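# The Pen on the Stand

The key to the workshop stuck, the way Mrs. Au had told me it would, and I had to lift the whole door by its handle before it gave. I had a bucket in one hand and a loaf of raisin bread under my arm and I was so happy I could have sung. A room! A whole room of my own over the hardware store in Vollow, with a sink that worked and a window that looked at another window.

"It comes with what's in it," Mrs. Au said behind me. She'd climbed the stairs slower than I had. "I told you that on the phone."

"You did."

"People hear it and they don't hear it."

What was in it was everything. Her brother-in-law had rented the place for 16 years, and when he moved up the coast to Flikstead he took his coat, his radio and his good chair. He left the shelves and the curtain. He left jars of screws sorted by a system I never cracked, a cookie tin full of watch hands, coil after coil of cable, and a white table so big that the room must have been built after it. I loved the table right away. It had smudges and a little brown stain on it, and I remember thinking that somebody had once put down a cup of tea there in the middle of a good idea.

In the center of the table stood the stand.

It was a circle of wire with a thin rod going straight up, and a pen hung from it. A long black pen, or a marker, I couldn't tell which. It hung at a slant with the point down, like a bird that has seen something in the grass.

"What's that for?" I asked.

Mrs. Au set her handbag on the windowsill. "He never said. I never asked. When you have a brother-in-law like mine you learn to ask about the weather."

She gave me the receipt for the first month, told me not to run the heater and the kettle together, and went down to her bus.

I make signs. I should have said that sooner. I paint them by hand: SHOE REPAIR, FRESH EGGS, PLEASE SHUT THE GATE. I'd been doing it for years in my sister's garage with one eye on her car, and now I had a table as wide as a barn door and all of April in front of me. So on the first morning I started clearing. I am a very good clearer! I put on an apron and I tie my hair up and I go at a room from the left. The jars went on the top shelf. The tin went on the shelf below. I shook the dust out of the curtain and sneezed eleven times and hung it up again. I wound cable until my elbows hurt, and there was still more cable.

When I got to the stand I stopped with my hands out.

I can't explain it much better than that. I had moved everything else without a thought. But the pen was hanging so carefully. Someone had picked that slant. If I lifted it off, I'd have to hang it back, and I wouldn't get it right, and then whatever it was pointing at, it wouldn't be pointing at it anymore.

I washed the table up to the wire circle and around it, and I went to lunch.

My first job in the new place was for Arnell, the bakery on the corner. Old Arnell wanted his name over the door in letters he could read from the church steps without his glasses. I cut a board and primed it and laid it on the table, and it fit with the stand beside it as if we'd all three agreed on that beforehand. I penciled the A. Then I painted the A, and it was the best A I ever made. The legs stood apart like a man about to lift a piano.

"Look at that," I said to the pen.

Yes, I talked to it. You would have, too. It was there at eight when I came in and there at night when I pulled the curtain, and it had a listening way of hanging. I told it about Arnell, who paid half in money and half in poppy seed rolls. I told it about my sister, who had filled my half of the garage with a rowing machine before I'd carried the last can of paint to the truck. I asked it whether the second R needed more belly. It pointed down and to the right, and I looked down and to the right, and there was a drip on its way to the edge of the board. I caught it with my thumb.

After that I paid attention.

Mostly it pointed at nothing, I'll admit that. It pointed at the table. But I'd follow the line with my finger, off the tip and across the white, over to the thin strip of pale wood along the far side and up off the end of it, and I'd think about what could be out there. The stairs were out there. Then the street, the church and the bus stop. If you kept on, and I had a map from the gas station and did keep on, one evening, with a ruler and a poppy seed roll, you went over the river and past the quarry and along the coast, and you came to Flikstead.

I put the ruler down and ate the rest of the roll standing up.

Now, I know how rulers are. You can get to any place you like from a table if you hold the ruler kindly. But I had his address on a card, in case of mail, and I painted signs for a living, and it seemed to me that a person who has been pointed at something ought to write.

*Dear Mr. Au,* I wrote. *I have your old room and I love it. You left a pen on a stand. Do you want it back? If not, may I ask what it's for? I haven't moved it.*

I mailed it and went back to work. I did a sign for the school, and one for a man who sold 33 kinds of honey and wanted every one of them listed. (I talked him down to HONEY, very large, in yellow, with a shadow. He cried a little when he saw it, and so did I, it was that yellow.) The rain came through and left. I found out that the sink worked better if you hit it.

The answer came on a Sunday, brought by Mrs. Au herself in the handbag, since he didn't trust the mail and had sent it inside a letter to her. It was written on the back of a tide table. His handwriting was tiny and stood very straight.

*Dear tenant,* it said. *No, keep it. It's for nothing. When I first took the room I had to sign my name to a paper for the bank, and I was afraid to. I hung the pen up so I wouldn't have to hold it while I thought. Then I thought for a long time. I paid off the last of it this winter, $1,246, and I signed for that with a pen the girl at the bank lent me. Yours sincerely. P.S. I am so glad you haven't moved it.*

I read it out loud. Mrs. Au stood with her hand flat on the table, over by the brown stain.

"Afraid," she said. "Him! He once carried a stove down those stairs."

"Well, a stove," I said.

She laughed, and then she took her hand off the table and looked at the place. "That was me, you know. That spot. I brought him coffee the day he moved in and I put it down wet. He wouldn't let me wipe it."

So it was coffee. I'd had it down as tea for weeks, and I was glad to be put right. I pulled out the two stools and cut what there was of the raisin bread, which was a new one by then, and we ate it with butter. She asked what I was working on. I showed her the board for the harbor office -- it was going to be blue, with a rope border, and I had 30 feet of rope still to paint -- and she leaned in close and asked if each strand had to be done separately. They did. She asked if it was hard.

"Do you want to try one?"

"Oh, no," said Mrs. Au. "No, no. I'd spoil it."

I loaded the small brush anyway, and wiped it, and held it out. She looked at it for some time. Then she looked at the pen on its stand, hanging there with its nose down over the white table like it had all afternoon.

"You don't have a second stand, I suppose," she said.

"I could bend one. There's wire in the cupboard."

"There would be." She took off her coat and laid it over the stool, and then unbuttoned her cuffs, first one and then the other, and turned them back twice. The light had moved around to our side of the street. Down below, Arnell was pulling in his awning, and I could hear him telling somebody about his sign.

"Which way does it go?" she asked.

"Down and to the right," I said, and gave her the brush.

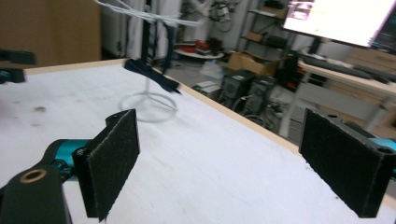 **Viola Zanetti**
*Staff writer, short fiction*

Viola writes stories about rooms, trades and the people who rent them. She letters her own envelopes, badly and with great joy, and is at work on a longer story set in Flikstead, in which Mr. Au gets his good chair up another flight of stairs.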